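Course handout: Household Inventories as Sources
Aurelia Voicu
25 Oct 2025

An inventory lists what a clerk was told to list. In the Skulham probate rolls, which start in 1394, the clerk valued metal first, then bedding, then livestock. Clay and wood were often put together as "other stuff in the kitchen." Read that phrase as a choice made by the clerk.

For next week, read the first 2 rolls in the Dridside transcription. There are 504 entries in the full set, and you do not need all of them. Mark every word you would group under cooking, eating or storage, and bring your list to class. Spelling varies a lot — keep the original form and put the modern word beside it.

The short paper is still 200 words. Those of you who missed the September session should get the El Ouafi article from the course shelf first.

Grouping is where most lists go wrong. A clerk sorts by value, a cook by use, and a modern reader by material. Try it on any tabletop with a mix of things on it. A green mug and two black cups can go under one heading as drinking vessels, or under two by color, and toy food is either food or toys depending on who holds the pen. Write down your rule before you start sorting. 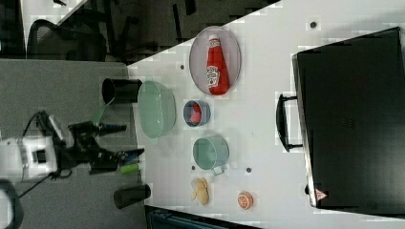
Contact: A. Voicu, Bultari Room | Back to top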